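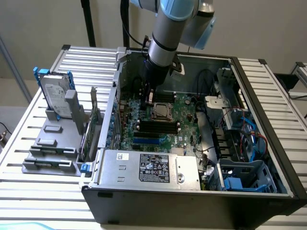
**Bench technician, used desktops (full time, with a screwdriver)**

Comeck takes in old office computers by the pallet and sends as many as possible back out into the world with a second life and a clean inside. The rest become parts. We are looking for one more person to stand at a bench and decide which is which.

Most of what we see is the plain tower: a green board, a silver power supply, a drive cage, and dust that has been in there since somebody's first promotion. You will open it, lay it on its side, take out what should come out, and put back what should go back. Then you will do it again. If that sounds dull, please believe the feeling and apply elsewhere. If it sounds like a decent Tuesday, keep reading.

### What you'll do

- Strip incoming towers down to board, supply and cage, and sort memory by type, speed and general will to live
- Inspect empty processor sockets under the lamp and write up bent pins
- Refit, boot, wipe and label the machines that pass
- Fill in the parts log (the whole line, including the column everyone skips)
- Keep screws in the tray for the size they are, as opposed to the size you hoped they were

Last year the shop put 1598 machines back on desks, mostly in schools and small offices. Another 588 went for parts. We would like the second number to be smaller, and part of your job is arguing with Vilho Saarela about individual cases. He has been here longest and throws things out fastest. He can be persuaded by a successful boot and by very little else.

### What we'd like from you

You have taken apart desktop computers before and at least some of them worked afterward. You know which way memory goes in without testing the other way first. You can lift 49 pounds, which is what our heaviest full tote weighs, and you can say so before your back does if it's too much.

Certificates are fine. We will read them politely. What we mostly want is to see you take a machine apart, so the second interview happens at the bench and you are paid for it.

Not needed: soldering, a car, opinions about water cooling.

### What you get

Day shift, Monday to Friday, with an actual lunch. Health coverage from the first month, 3 weeks of paid vacation in your first year, and a boot allowance. Pay depends on experience and we'll tell you the figure on the first phone call so you don't have to guess ours while we guess yours. The shop is heated. The loading door, in winter, has other ideas.

You may buy one refurbished machine a year at cost. Tiina Sjöberg in sales will try to sell you a monitor with it.

### How to apply

Send a resume and a short note on the worst computer you ever opened. Photos welcome, smells described in moderation. Address it to Amparo Aranda, bench lead, or drop it at the front counter on weekdays before four. We read applications as they come in and will stop when we've found the person. Start date is flexible, but we'd like you settled in before August, when the schools all call at once.

Posted April 2022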